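The soft fruit problem

Software that decides how hard to squeeze has been slower to arrive than the hands that do the squeezing. A small team thinks the answer lies in the timing.
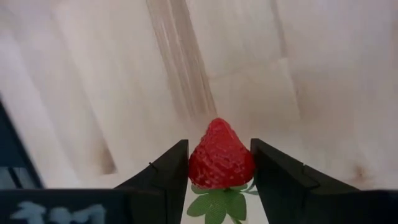 Yamuna Hegde has spent most of the past two years on a piece of code that runs 200 times a second and, when it is working properly, does very little. It reads the motor current in a two-finger gripper, compares it with what the current ought to be for that finger position, and decides whether to keep closing, hold still or back off.

The company she works for, Landix, makes control software for firms that pack fruit. It doesn't build arms or grippers. Its product, Plerkden, sits between the planner, which works out where the arm should go, and the maker's own controller, which turns the joints.

"The planner thinks a grasp is one event," Hegde says. "It sends a close command and waits for a reply. With a tin of beans you can get away with that. With a strawberry there's a lot going on between the command and the reply, and that was the bit we didn't have any say in."

Machines for handling produce have been around a long time. Primo Morelli, who advises the firm two days a week, began work on sorting lines in 1980, when the main tools were belts, brushes and jets of air. He says the fruit that suited those machines was automated early and the rest was left to people. Strawberries were firmly in the second group. The skin marks easily, and a mark too faint to see at the packing bench may turn into a brown patch in the shop.

The first version of Plerkden used a fixed force limit. The team set it low, and berries slipped out when the arm sped up. They set it higher and bruised the ripe ones. Darragh Ó Súilleabháin, who wrote most of that version, says they lost a summer to adjusting a single number.

The present version has no single limit. It closes quickly until it first senses contact, drops to a crawl, and then watches how fast the current rises for each small step of the fingers. A firm berry pushes back sharply. A ripe one gives, and the slope is shallower. The software picks a holding force from that slope, then sends a message back to the planner with a top acceleration for the move. A soft berry is held lightly and carried slowly.

That last message caused the most argument. Planners usually fix their speeds before the arm sets off, and Landix had to write an extra layer so the path could be slowed after the grasp without being worked out again from scratch. The path stays the same and only the clock along it is stretched. Ó Súilleabháin says the change took four months, and that three of them went on stopping the arm from jerking at the point where the new timing took over.

Perception is handled by a separate program called Ondidura, which takes pictures from a small camera near the gripper. It finds the outline of the berry and the green leaves at the stem end, and gives the planner an angle for the fingers. Mahfuz Amarasinghe, who looks after it, has kept it deliberately simple. It makes no attempt to judge ripeness by colour. Early tests showed that red was a poor guide to softness, and a wrong guess from the camera made the grip control worse than having no guess at all.

The team tests on bought fruit. In the most recent full trial the system handled 1229 strawberries, each of which was stored overnight and checked by hand the next day. Bruising was found on 26. Hegde is careful with that result. All the berries were laid out singly, and none had to be picked from a heap or lifted past a neighbour. Fruit in a real punnet touches other fruit, and the first contact the gripper feels may be with the wrong berry.

Lino Marchetti runs the packing side at Kongkaew, a grower that has agreed to try the software on one bench in November. He is less interested in the grip than in the logs. Every grasp is saved as a short trace of finger position and current, and he would like to know whether a batch that reads soft in the morning can be sent to a nearer shop. Landix hadn't planned for that and has no screen to show it. For now he will be getting the traces as a spreadsheet.

Speed is the other open matter. A careful grasp takes a little under two seconds, most of it spent in the crawl after first contact. A practised packer is far quicker. Amarasinghe thinks the camera could save some of that time by giving a better estimate of the berry's width, so that the fast part of the closing could run on for longer. Hegde wants to raise the loop rate first. They have agreed to try the camera change before the trial at Kongkaew, and to leave the loop alone until the bench has been running for a month.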